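Cell Technician (two-arm tabletop cell), Prenberg

Cident is looking for one technician to look after one robot cell. It has two arms, two grippers, a felt-covered table and a long list of small complaints. If you have read other ads in this field, you have probably been promised that you will shape the future. We would like you to check the finger screws.

The cell does tidying tasks. At present that means a dustpan, a hand brush, crumpled tissues and a tray. Our funders like to call this household readiness. Nives Cirillo, who runs the cell and will be your manager, calls it sweeping, and she is not yet convinced it is good sweeping. Between May and now the log has collected 353 entries, most of them about grip, cable strain or something having been put back in the wrong place. 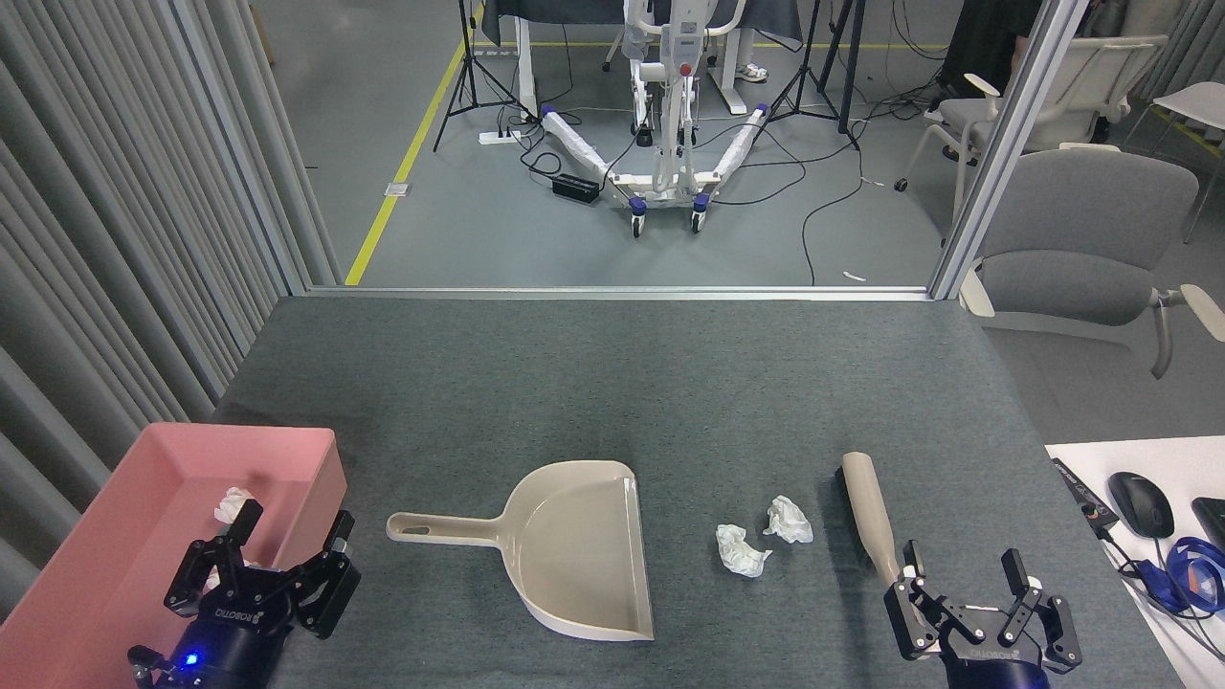

Both grippers open over the table, with the dustpan and brush laid out.

The work is dull in places and we would rather say so now. You will set the table before each session, go over the finger pads, check that both grippers open and close fully, and write down what you find even when you find nothing. Every 900 cycles the fingers come off and the joints get cleaned and looked at properly. The service sheet we inherited from Tangen says this takes 30 minutes. It has never taken Alvar Wikström 30 minutes, and he has been doing it longer than anyone here. He moves to our Flurkia site this summer and will train you before he goes.

You will also be the person who says no. When someone wants to raise the grip force because the brush keeps turning in the fingers, we want you to ask whether the pads are worn first. Software updates that claim to fix mechanical play should be treated with suspicion. So should any run that looks perfect – check it against the log before you send it upstairs.
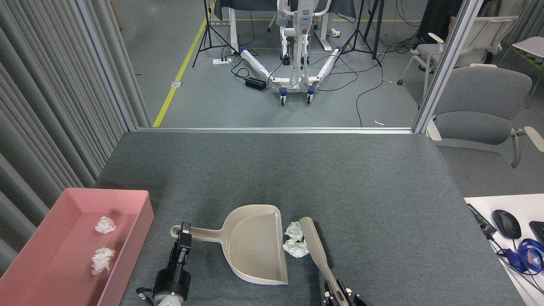

REQUIREMENTS

Two years or more of hands-on work with machines that move. Robots are fine, and so are packaging lines, printers or elevators. You should be able to swap a gripper, trace a bad cable and read a wiring diagram without guessing. Some scripting helps. A degree is neither needed nor held against you.

Please don't apply if you mainly want to train models. We have people for that, and they already outnumber the people who own a torque wrench.

TERMS

Full time, on site in Prenberg, with a start date we can talk about. The first contract is for one year. We hope to extend it, but the money depends on a review and we won't pretend otherwise. Tools and work shoes are provided. There is no table tennis.

HOW TO APPLY

Send a resume and one page about a machine you kept running, including something you got wrong on it. Quote reference 557. Applications close at the end of June 2025. Shortlisted people will spend half a day at the cell with Nives and Alvar – paid – and will be asked to find a fault we have put there on purpose, plus any we haven't noticed.

Related openings
Electrical Fitter, Flurkia
Stores and Spare Parts Assistant, Prenberg
Night Shift Operator, Test Hall
Technical Writer (service sheets), part time

This site uses cookies to remember your job searches. By continuing to browse you accept our cookie policy. Manage settings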